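Table (furniture)

By Kenza Benkirane
Last revised in July

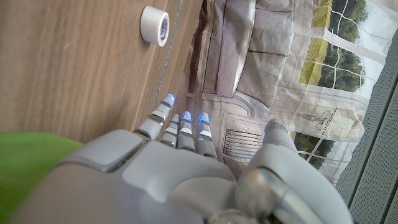 A table is a piece of furniture with a flat top held up by legs, a central post or a frame. It is used for eating, writing, working, playing games and putting things down. Most homes have more than one, and the word covers anything from a low coffee table to a long dining table.

Height and size

Dining tables and desks are usually made between 72 and 76 cm high, to suit an adult sitting on an ordinary chair. Coffee tables are much lower, and bar tables are high enough to stand at. A person eating needs a width of 60 cm at the table edge, and more if the chairs have arms.

Tops

A solid wooden top is made from several boards glued side by side. Wood swells across the grain in damp air and shrinks in dry air, so the top must be fixed in a way that lets it move. Small wooden buttons or slotted metal brackets are used for this. A top screwed down tightly on all sides may split along a joint.

Veneered tops have a thin layer of good wood over a cheaper board. They stay flatter than solid tops but cannot be sanded many times. Glass, stone and metal tops are also common, mainly for small tables and for use outdoors.

Legs and frames

The usual arrangement is four legs joined by rails just under the top. The rails together are called the apron. Older tables often have stretchers near the floor as well, which stiffen the legs but get in the way of feet. Trestle tables rest on two end supports and can be taken apart. Pedestal tables stand on one post with a spread foot - a good choice for a round top, as there are no corner legs to sit around.

Extending tables

Drop-leaf tables have hinged flaps held up by brackets or, in the gateleg type, by legs that swing out. Draw-leaf tables store two leaves under the main top. Others pull apart in the middle to take a loose leaf.

The Prarkero workshop in Vomel made draw-leaf tables for 17 years. Its order book lists 1,096 tables, of which 362 were sold to boarding houses in Carhuamaca. The leaves were 25 mm thick and ran on beech slides.

Care

Oiled tops need a fresh coat from time to time, wiped on thinly and rubbed off. Varnished tops need only a damp cloth. White rings left by hot cups are often in the finish and not the wood, and may come out with gentle rubbing and a little wax.

See also: Bench, Chair, Desk, Sideboard

Contact the editors | Copyright Esance | Back to top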